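Put the Sink Where People Sit

By Mavis Gallagher

Most offices I have worked in hid the kitchen. It was at the end of a hallway, past the restrooms, in a space left over after the architects had placed everything they cared about. You went there alone, rinsed your mug and came back. If someone else was already in there, you waited in the doorway.

I think this is a mistake, and I think the fix is simple. The sink should be in the main room, with the chairs.

The office I share now, on the second floor of the old Turunen building, does it that way. The island is in the same room as the desk chairs. When we moved in I was against it. I expected noise and smells, and I expected to spend my working day looking at other people's dishes.

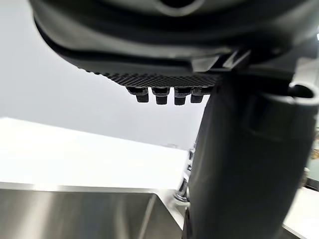

Second floor of the Turunen building, on a Tuesday.

I was right about the noise. The faucet is loud and so is the drain, and if you are on a call you learn to mute yourself. Jarosław Sobczak bought better headphones in the first week and has not complained since. The smells depend on what people bring. Fish is a problem in any office and I have no solution to offer.

I was wrong about the dishes. In my last job at Zider the closed kitchen had a sign over the sink about washing up, then a second sign about the first sign. The cups stayed where they were. In a room where everybody can see who puts a cup down, the cup gets washed. I don't say this makes us better people. It is a little embarrassing to walk away from a dirty bowl with colleagues sitting nearby, and that is enough.

The other objection I hear is about looks. Iveta Malý, who fits out offices for a living, told me that clients love an island until they find out it needs pipes. Then they ask for doors and panels so that nothing shows. She usually gives them what they want. I would argue with them.

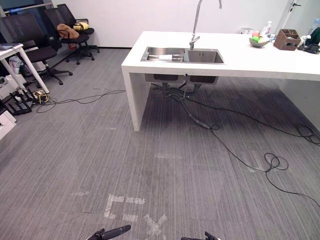

An open space under a sink has real advantages. You can see a leak on the day it starts. At Zider ours was behind a cabinet door, behind the trash bags and a box of old phone chargers, and it had been dripping long enough to ruin the base of the cabinet before anyone noticed. The repair came to 411 dollars. A drain hose is not pretty, but it is part of the building doing its work, and after two weeks you stop looking at it. Keep the cables away from it, though. Water and cords should have their own sides of an island, and that is worth checking before you sign off on the plans.

Then there is the counter. A counter in the main room collects things. Fruit, bottles, somebody's box for odds and ends. Merja Kemppainen would like it cleared every evening and I would like it left alone, within reason. A bowl of fruit in plain view gets eaten. The same bowl down a hallway goes soft.

I do side with the tidy people on one point, and it concerns the floor. Carpet is fine under chairs. It is quieter, and it is kinder to anything you drop. But anywhere that people carry full cups, you want a surface that can be mopped, and the line between the two should be flat enough that a rolling chair or a tired person doesn't catch on it.
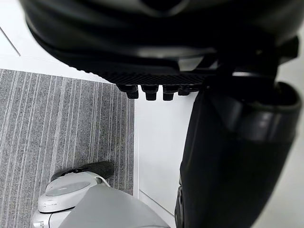
The edge between gray carpet and white floor.

Flooring is where small offices try to save money, and I understand why. We were quoted 1000 dollars by one installer and 420 by another for what sounded like the same job. Ask them both how they finish the seam. That answer will tell you more than the price.

As for the kitchen down the hall, you could turn it into a phone room. Every office I know is short of those, and it already has a door.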